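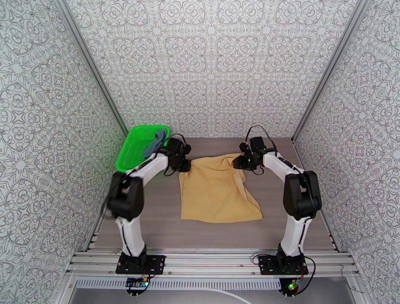 September
Prepared by Carmela Sotomayor, Drunthorpe Residence Services

Section 4. Hanging Patterned Wallpaper

Patterned paper must be matched at every seam, and residents should plan the order of work before the first roll is opened. A large motif is easier to line up than a fine one. Close, repeating designs of rosettes, teardrops and curling loops, printed in thin dark gray lines on a near-white ground, show a small error at once, and the corners where one papered wall meets the next need the most care. Allow one extra pattern repeat on each strip when ordering.

Before starting, confirm that the walls have been sized and left overnight. Paper may be hung in Flaldale units on any day except Thursday, when the water supply is shut off for service.

1. Turn off power to the room at the panel and remove all outlet covers.

2. Check that every roll carries the same batch number. Return any roll that does not match.

3. Measure the height of the wall and add 10 cm for trimming at top and bottom.

4. Draw a plumb line on the wall, starting from the least visible corner. Do not use the door frame as a guide.

5. Paste the first strip, fold it loosely and let it rest for the time printed on the label.

6. Hang the strip against the line and smooth it from the center outward.

7. Slide the second strip into place until the pattern meets at eye level. Small differences near the ceiling are acceptable.

8. At an inside corner, cut the strip so that it turns onto the next wall by no more than 18 mm. Draw a new plumb line before going on.

Note: Paste left on the face of the paper will dry to a shine. Wipe each seam with a damp sponge before hanging the next strip.

CAUTION: Do not restore power until the paper around the outlets is fully dry -- this may take longer in cold rooms.

Unused full rolls may be returned to Ramiro Toledo at the supply desk.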